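Reading time: 3 min

We use cookies to improve your experience on this site. Accept | Manage preferences

Bread basket work at the Skameo open day

The line outside the Skameo workshop in Dristcombe was already past the parking lot when the doors opened at 10 a.m. By lunch the sign-in sheet had 137 names on it, more than the company has had at any of its open days.

Most visitors went straight to the back, where the engineer in charge of the handling team was running the bakery table. She has been with Skameo for six years and has spent the last two on food. Before that she worked on boxed goods at Pryor, the packaging plant across the river.

"Boxes are easy to talk about," she said. "You know the size, you know the weight, you know where the corners are. A roll from a bakery is a different shape every time."

The team practices with a tan woven basket and a set of bakery-shaped pieces. The arm has to pick up one piece, hold it, and set it down where it is told. She said the basket was picked because it is the sort of thing a store would put on a counter.
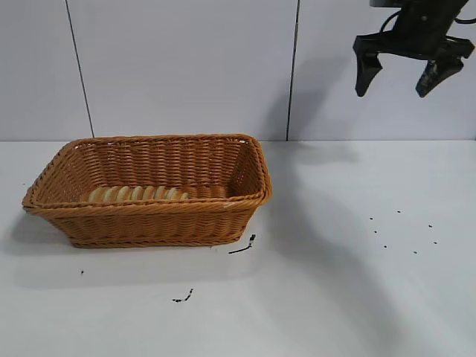 "People ask why we don't use a steel tray," she said. "We did, at first. The trouble is that customers don't have steel trays. They have baskets with a thick rim, and the fingers have to get over that rim and back out again."

The rim was the main problem last winter. The arm would come in too low and catch it, and the whole basket would slide. The team changed the approach so the gripper comes down from higher up. That made each pick slower, and she doesn't expect to get all of that time back.

I asked how hard the gripper squeezes. She said that was the question she got most, mainly from people who bake.

"It depends on the piece. With the flat slices you have to worry about getting one and leaving the next one alone. With the spiral ones you worry about where you hold them. We go for the narrow end. If you grab the wide part, the layers stick out at different places and you don't know which one you've got."

Visitors could follow the picks on a monitor next to the table, which showed the view from the small camera at the gripper. It is a soft picture without much detail. She said it is good enough for the job.

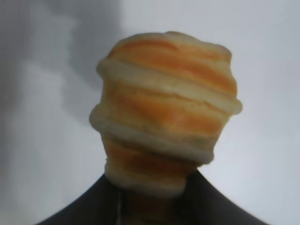 A layered pastry shape held upright, seen from the gripper camera.

A man who runs a bakery stall wanted to know when he could buy one. She told him not soon. The software, which the company calls Roltetti, is on its 36th version, and she said it still needs a person standing by.

"I'd sooner tell people that than have them go home with the wrong idea," she said. "It does a few things all right. It doesn't run a shop."

She is less sure what comes next. Some of the team want to try packing, with several kinds of bread going into one bag. She would like to stay on single picks through the summer and get the misses down first.

The workshop closed to visitors at 4 p.m. The next open day is planned for June.

Get local stories in your inbox. Sign up for our newsletter.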